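작업 노트 — 목재 표면 마감 시험, 얼룩 재현 건
2018-02-15

지난번 정리에서 빠진 것부터 적는다. 시편은 모두 같은 판재에서 켰고, 나뭇결 방향은 뒷면에 연필로 표시했다. 표시가 지워진 시편은 결을 보고 다시 그었는데, 이 경우 화살표 옆에 점을 하나 찍어 두었다. 데이터 시트에서 점이 붙은 번호는 방향 신뢰도가 낮은 것으로 볼 것.

목적은 오일 마감 후 표면에 생기는 어두운 반점의 원인을 좁히는 것이다. 후보는 타닌과 철분의 반응, 연마 분진의 잔류, 오일 도포량의 불균일이다. Prondby 작업대 상판에서 처음 보고된 현상이고, 같은 오일을 쓴 Skirov 선반에서는 나오지 않았다. 두 건은 연마재 종류가 달랐고 도포자도 달랐으므로 단순 비교는 의미가 없다.

전처리
판재는 항온실에서 상대습도 50%로 조습했다. 질량 변화가 저울 분해능 이하로 떨어진 뒤에 꺼냈다. 처음 꺼낸 묶음은 비닐에 싸서 옮겼고 나중 묶음은 그대로 옮겼다. 이동 시간이 짧아 함수율에 큰 영향은 없다고 보지만, 다음부터는 비닐로 통일한다.
연마는 120번, 180번, 240번 순서. 마지막 단계 뒤에 진공 흡입만 한 군과, 흡입 후 이소프로필알코올로 닦은 군으로 나눴다. 닦은 군은 건조 시간을 따로 두었다. 강철 솜은 전 과정에서 쓰지 않았다. 예전 기록에 강철 솜을 썼다가 이틀 뒤 회청색 점이 올라온 사례가 있어 철분 조건은 별도 군으로만 다룬다.

철분 조건
염화철 희석액을 면봉으로 점적했다. 농도는 두 단계로 잡았다. 진한 쪽은 점적 직후부터 검게 변했고, 묽은 쪽은 건조 과정에서 천천히 회색이 되었다. 색은 중심부가 짙고 경계가 뚜렷하다. 옥살산 용액으로 처리하면 대부분 빠진다. 현장 보고의 반점은 경계가 흐리고 갈색 쪽이며, 보고서에 옥살산 처리로 변화가 없었다고 적혀 있다. 철분 단독 원인 가능성은 낮게 본다. 다만 현장에서 쓴 옥살산의 농도와 처리 시간이 기록에 없어 완전히 배제하지는 못한다.

도포량 조건
오일은 저울 위에서 덜어 쓰고, 닦아 낸 헝겊의 질량을 다시 재서 잔류량을 계산했다. 닦기 전 대기 시간을 짧게 둔 군에서는 표면이 고르다. 대기 시간을 길게 둔 군에서는 오일이 부분적으로 점성을 띠어 헝겊이 걸렸고, 걸린 자리를 따라 어두운 줄이 남았다. 도관이 큰 부위에서는 경화 중에 오일이 다시 배어 나와 점 모양으로 굳었다. 이 점은 손톱으로 긁으면 떨어진다.
Saturnino Miranda가 헝겊 교체 주기를 변수에 넣자고 했다. 타당한 의견이다. 젖은 헝겊으로 계속 닦으면 잔류량 계산은 맞아도 분포가 달라진다. 다음 회차에 반영한다.

색 측정
분광측색계는 측정 전 백색판으로 교정했다. 유효 측정점은 148개. 시편 가장자리 10 mm 이내 측정점은 버렸다. 가장자리는 연마 압력이 달라 L* 값이 낮게 나오는 경향이 있고, 이를 넣으면 군내 편차가 커진다.
육안 판정은 색 측정과 따로 했다. 반점과 줄무늬를 구분해서 기록하고, 둘이 겹친 곳은 줄무늬로 분류했다. 판정 기준이 말로만 되어 있어 사람마다 결과가 갈린다. 용어는 아래와 같이 맞춘다. 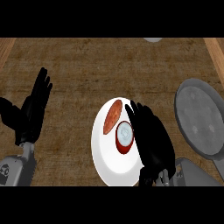

그림 1. 얼룩진 갈색 목재 상판, 렌더링. 희미하게 어두운 반점과 줄, 위쪽 모서리의 밝은 목재 띠.

용어 정리. '반점'은 주변보다 어둡고 길이와 폭의 차이가 크지 않은 것. '줄'은 한 방향으로 뚜렷하게 긴 것. '번짐'은 경계를 특정할 수 없는 색 변화로, 면적을 재지 않고 유무만 적는다. 바탕색의 완만한 변화는 결함으로 세지 않는다. 심재와 변재의 색 차이도 마찬가지다. 종전 시트에 '때', '구름', '물자국'으로 적힌 항목은 원문을 남기고 옆 칸에 새 분류를 추가한다. 원문은 고치지 말 것.

조명
육안 판정은 확산광과 사광 두 가지로 한다. 확산광에서는 색 차이가, 사광에서는 막 두께 차이가 잘 보인다. 사광에서만 보이는 자국은 도포 문제로 분류하고, 확산광에서도 보이면 색 결함으로 분류한다. 이번 회차는 램프 높이를 고정하지 않고 시작했다가 중간에 지그를 만들어 고정했다. 고정 전 판정은 전부 다시 했다. 결과가 바뀐 시편은 2개이고 모두 줄에서 번짐으로 옮겨 갔다.

중간 판단
알코올로 닦은 군과 흡입만 한 군의 차이는 대기 시간을 짧게 둔 조건에서는 보이지 않는다. 대기 시간이 길면 흡입만 한 군에서 반점이 늘어난다. 분진이 오일을 붙잡고, 붙잡힌 오일이 닦이지 않은 채 굳는다는 설명이 현재로서는 가장 잘 맞는다. 단면을 현미경으로 보기 전까지는 추정이다. 단면 시편은 에폭시에 묻어 두었고 경화 대기 중.

Asano 쪽에서 받은 시편은 이번 분석에 넣지 않았다. 조습 이력이 불분명하고 표면에 이미 왁스가 올라가 있다. 돌려보내기 전에 무게와 치수만 재 두었다. Adams 시편은 수종 표기와 실제 조직이 맞지 않는 것이 섞여 있어 횡단면을 확인한 뒤에 쓴다. 방사조직 폭만으로는 판단이 안 되고, 도관 배열까지 봐야 한다.

안전 관련. 오일 묻은 헝겊은 펼쳐서 말리거나 물을 채운 금속통에 넣는다. 오늘 후드 옆에 뭉친 헝겊이 있어 바로 펼쳤다. 뚜껑 있는 통을 후드 왼쪽에 두었으니 그쪽을 쓸 것. 옥살산 용액병은 라벨에 농도가 없어 폐기하고 새로 만들었다.

다음 작업
단면 연마 및 관찰. 오일과 도관 벽의 경계를 우선 본다.
헝겊 교체 주기를 변수로 추가. 도포자는 한 명으로 고정.
저울 2037호 교정 성적서 확인. 유효기간은 9월까지로 기억하는데 사본을 찾지 못했다.
현장 상판의 연마재 이력 문의. 제품명, 번수, 교체 시점까지.
육안 판정표 새 양식을 공용 폴더에 올리고 이전 양식은 읽기 전용으로 전환.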